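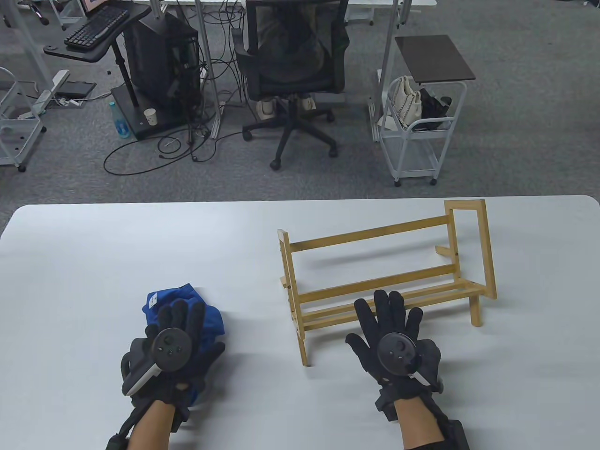 Blue cloth and a small wooden rack on a white table.

My grandmother dried her cloths on the back of a chair, and for many years I did the same. A chair costs nothing extra and it is always there. But the cloth hangs double, the inside stays damp, and the next morning it smells like a pond. So when the magazine asked me to write on small drying racks, I said yes before the editor finished her sentence.

I mean the little kind which stands on a table and takes a few kitchen cloths. In the shop at Fetlow, where I buy my brushes and soap, they keep them on the lowest shelf. Maureen Bunting has run this shop for 10 years. She told me that people pick one up, turn it over, put it back, and return for it in February, when nothing in the house wants to dry.

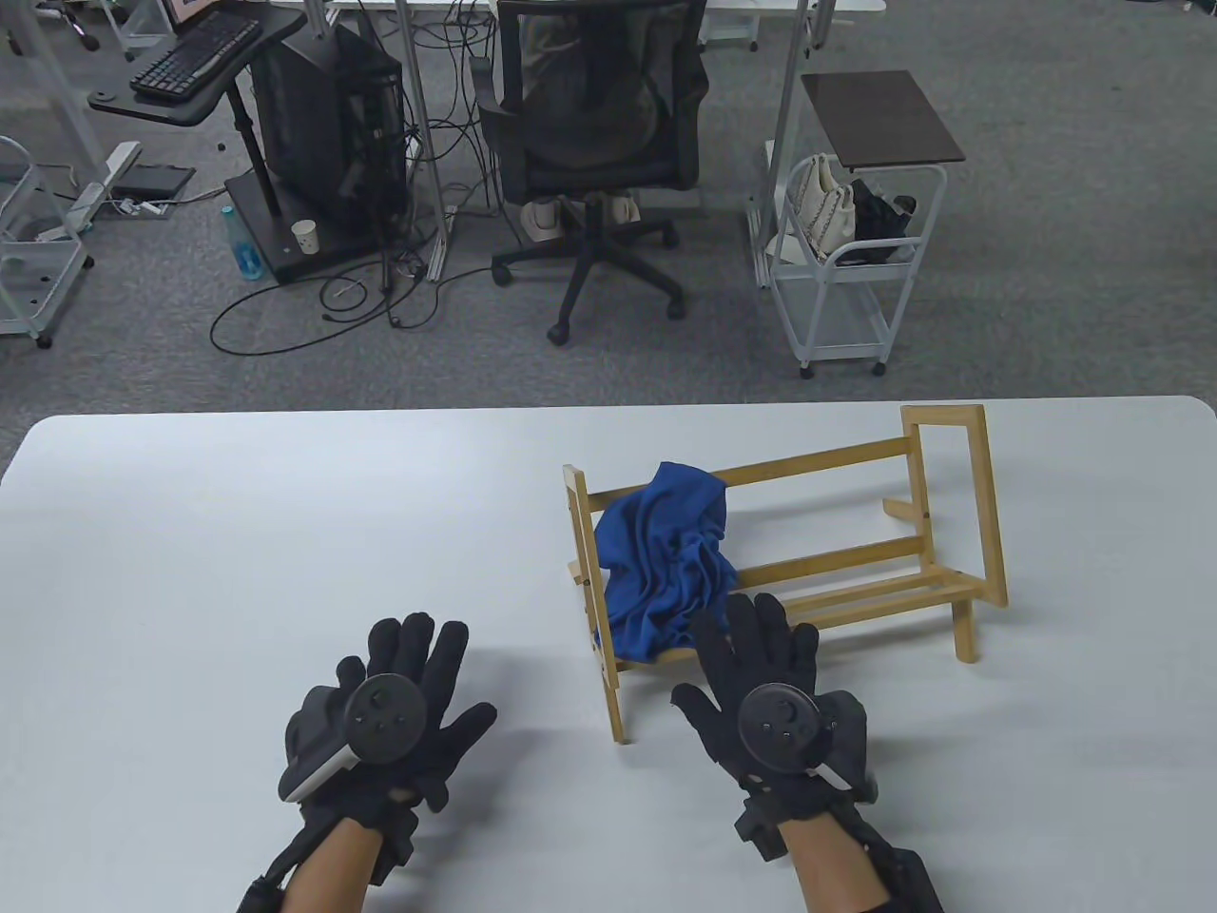 She taught me to look first at the joints. A rack is only some thin strips of wood and the screws that hold them, and every wet cloth pulls a little on these screws. Push the frame gently from the side with one finger. If it leans and does not come back, leave it in the shop. Farnura and Van der Merwe both sell a small model, and Maureen keeps 2 of each on the counter so that customers can push them.

The second thing is the cloth itself. Most of us throw it over the rail in a ball. I did this too, I must confess. Open it fully on the table, smooth it with a flat hand, find the label and put this corner at the end of the rail. Then all the cloths hang the same way, and you can take them down without searching.

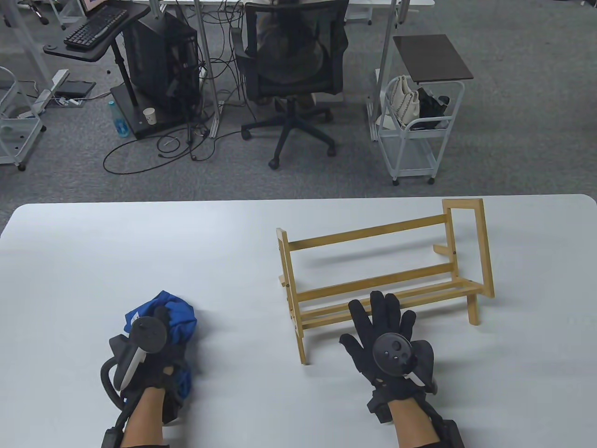 My own cloths are cotton, bought at the Doniton market, and they are quite thick. I weighed one on the kitchen scale: 171 grams after wringing. Two of them on the same rail is too much, even if there is space. I leave one rail free between them and turn the rack in the evening, before I go to bed. 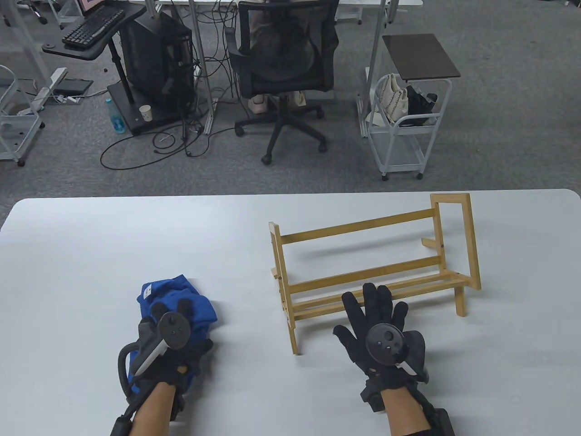
A bunched cloth beside the rack, its small white label showing.

Care is simple. Wipe the wood with a dry rag, and tighten the screws by hand when they start to turn. If a rail becomes rough, 400 grit paper and five minutes will make it smooth again. Maureen also rubs hers with a little oil in spring. I have not tried it yet, as I am afraid for my white cloths.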